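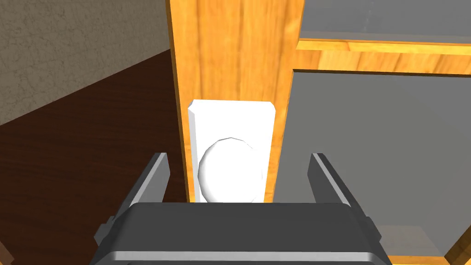 **Ollow: save corruption after chapter 9, PC version**

**plaltitz_fan**
Posting this for anyone still playing the episodic release. If you import a save from season one, the game writes your choices to a single profile file. Once that file passes 300 KB, autosave stops writing the flags block and the next chapter loads with default choices. For me that meant Usman was alive again in the opening cutscene and everybody talked to him as if the bridge had never happened.

Workaround: delete the screenshots stored in the profile from the extras menu before starting chapter 9. Mine dropped to 145 KB and the flags came back after a replay of the last checkpoint.

**dakinola**
File size is a symptom. I compared two profiles, one at 290 KB that was broken and one well past 300 that loaded fine. The common factor in the broken ones is cloud sync running while the credits roll. The flags are written during the credits. Skip them and you get a partial write.

**plaltitz_fan**
I never skip credits. Cloud sync was on, though. Will test with it off tonight. 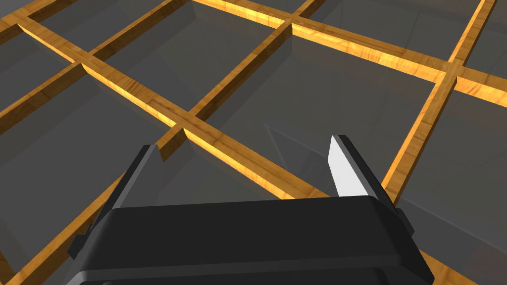
As for the replay, you need to go back to the checkpoint before the council vote, and the one after it doesn't rewrite anything. Total time was 61 minutes with dialogue skipping on.

**Himent**
Same result here as dakinola. Three runs with sync off, no defaults. Two runs with sync on, one failure. Small sample, but I would leave sync off until the August patch.

**Damilola Uzor**
The August patch notes list "profile stability" and nothing else. I wouldn't count on it. Also, the choices in chapter 9 only branch one scene, so a reset there costs less than people think. Chapter 10 reads the flags again from scratch.

**dakinola**
Disagree. Chapter 10 reads whatever chapter 9 saved. If 9 started on defaults, 10 inherits them. Load the file in a text editor and look at the flags block.

**Damilola Uzor**
Checked. You're right about the inheritance. I still think the scene is minor.

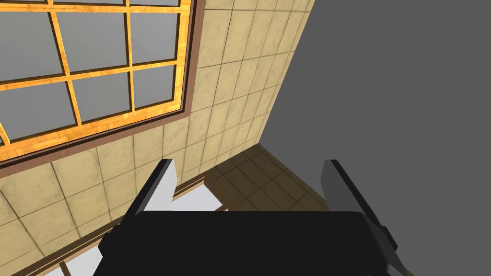
**Ibrahim Akinola**
Does the console version have the same problem?

**Himent**
Only if you import from season one. A fresh console profile keeps its flags in a separate slot, and I've finished it twice that way with every choice intact.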